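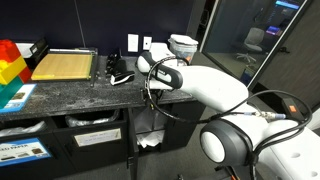
Figure 3. The arm at the supply counter, gripper over the speckled top.

4.2 Does the planner need the learned grasp scorer?

Our proposal in January said it did. We are less sure now. The Claneo scorer was trained on 2,156 simulated grasps, nearly all of them on single objects with clear space on every side. A counter with a paper cutter, a desk organizer and a stapler lying on its side is a different problem, and the scores it gave there were high for almost everything - including grasps the collision checker threw out right away.

We swapped it for a plain rule: sort candidates by distance from the nearest obstacle and take the first one the Promider planner can reach. With 1,000 candidates per request the rule picked a reachable grasp in 2 seconds. The scorer took 12. The Henriques report claims the learned score pays off on clear plastic, where depth readings are poor. We could not repeat that, and their settings are not published.

None of this proves the scorer is useless. All our runs used one counter in the Dridbridge lab, and we tuned the rule on that same counter.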